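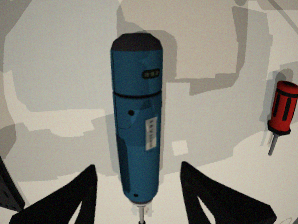 My project question sounded easy when I picked it: can a robot put tools away yet? I work part time at my uncle's bike shop and the chore I hate most is the end-of-shift cleanup, when every screwdriver we own is lying somewhere it shouldn't be. So that's the chore I gave to the machine, in simulation, with one job per run: pick up a tool, put it in the tray. I figured a screwdriver would be a nice friendly shape. Then you look at the blue cordless one with a finger on each side of it and you start to see the trouble (I did, anyway!). The body is fattest up at the cap and gets narrower toward the nose, so where you grab it matters a lot. The little red one lying off to the right is a different problem, because it's so much smaller that a grip that's fine for the blue one can close on hardly anything.

I did this for Mr. Watkins's automation elective, and my partner was Alun Hughes, who handled most of the scripting while I did the run logs and this write-up. Meirion Watkins (that's Mr. Watkins) let us use the class account on Kolik, the simulator the school has, and we built our task on top of a workshop room called Hodach that was already in there. We started in July, way before the class did, mostly because Alun was bored.

We ended up with 1,246 runs. I wanted to do more but the lab computer shuts itself down at 9 p.m. and twice it took a batch down with it, so if you open our spreadsheet and find rows that just stop, that's why. Sorry about those.

We tried 2 controllers. The first was Hedusa, which came with the class account and follows a plan you write out step by step. The second was one Alun trained from recorded demos, and he named it Kaczorowski after a goalie he likes. I argued for a shorter name and lost.

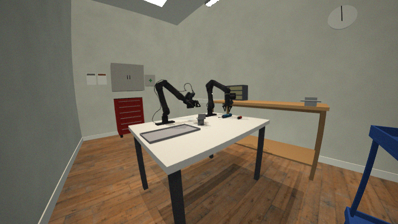
The way we set it up, both arms stay bolted to the table and the table never moves, so reaching is a bigger deal than I expected. The tray is over on the left and the tools start out farther to the right, and that means the arm that's best placed to grab a screwdriver isn't the one that's best placed to drop it off. Hedusa dealt with this by stretching the right arm as far as it would go and sort of flinging the tool the last little bit. It counted! But I wouldn't want it doing that with anything of mine. Kaczorowski learned to hand the tool from one arm to the other, probably because Alun did it that way in his demos, and when the handoff worked it looked great. When it didn't, the tool ended up on the floor and the arms kept going as if they still had it, which was funny the first few times.

The thing I keep coming back to is time. One afternoon I timed myself doing the same cleanup at the shop, real tools, real tray, and it took me 28 seconds, and I was also talking to a customer. Neither controller ever got close to that, even on a good run. And I put the tools in facing the same way, which we never even asked the robot to do. We only checked whether the thing was inside the rim.

So is it ready? For my uncle's shop I'd say no. I think a setup like ours could be useful someplace where the same tool shows up in the same spot all day long, because our best streaks came when we left the starting positions alone. As soon as we let the simulator turn the tools to random angles, both controllers got a lot worse, and a bike shop is pretty much all random angles.

If we get to keep going next semester I want to try a rule that makes the robot look again after it grabs, just to check that something is there. Alun wants to retrain from scratch with more demos. Mr. Watkins says pick one.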